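Lost mine talk, speaker notes
Library meeting room, Monday, doors at 7

Slide 1. Title
Say hi, thank them for coming out on a Monday. Ask for a show of hands: who has ever gone looking for a lost mine? (There's always one.) Then who has watched a treasure show and yelled at the TV? That'll be everybody else, and me too.

Slide 2. How I got hooked
I grew up hearing about the Claliton, a silver mine that a prospector supposedly found, worked for one summer and then could never find again. My uncle told it at every cookout and the mine got richer every time. By the time I was in high school the vein was as wide as a pickup truck!

Slide 3. The story the way most people tell it
Keep this short, they know it. Man walks out of the hills with a sack of ore. Man gets sick over the winter. Man draws a map from his bed and dies in the spring. Pause on the map. Everybody wants to know about the map.

Slide 4. The maps
I own 4 of them. All different! One has the creek running uphill as far as I can tell. One was sold to me at a gas station in Udent, folded in a sandwich bag, and the guy swore it was the original (it was on printer paper). Pass the gas station one around and please remember to get it back this time.

Slide 5. What the newspapers said
Read the bit from the Statavura weekly out loud, slowly, it's funny if you don't rush. The editor clearly thought the whole business was nonsense and still ran it on the front page. Point out that the paper says "two days' ride" and the family version says "an afternoon." That's a lot of country in between.

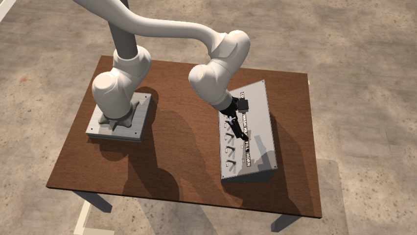
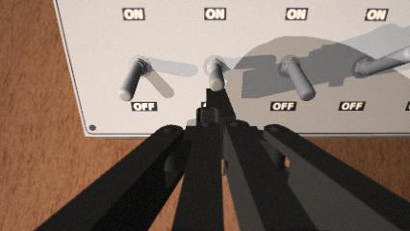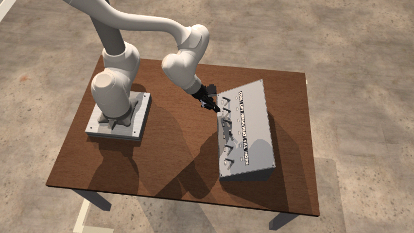
Robot arm on the table, and the switch panel (middle).

Slide 6. Walking the ground
Okay, the fun part. I've made 8 trips up Lei Canyon, mostly in April before it gets hot. Tell the one about the wrong fork. I spent a whole day so sure I was onto it, went up and over a ridge with my heart pounding, and came down behind the same outhouse I'd parked next to. Let them laugh, then take a drink of water.

What I have found up there: rusty cans, half a shovel, one boot, and a prospect hole 5 feet deep with a packrat living in it. The packrat was not happy to see me.

Slide 7. Was there ever any silver?
Maybe a little. The county claim book has 71 claims filed in the canyon and the name Claliton is on none of them. A believer will tell you he kept it secret on purpose. A doubter will tell you there was nothing to file. I go back and forth, usually depending on how my knees feel.

If someone brings up the curse, be nice. I've heard three versions and they all start after the first TV special ran.

Slide 8. If you want to go look
Go slower here, people write this part down.
Check who owns the land first. A lot of the lower canyon is private and the folks there are tired of us.
Stay out of old shafts. Even the short ones. I mean it, no "just a quick peek."
Leave the cans and the boot where they are.
Bring more water than you think, and tell somebody which fork you're taking (the left one, please, learn from me).

Slide 9. Questions
Someone will ask if I'd tell them if I found it. Answer: I'd tell my wife, and then the whole county would know by supper.
Someone will ask to see the maps again. They can come up front after.
Handouts are by the door, the claim book list is on the back. Chairs need to be stacked before 9, so wrap up by quarter till.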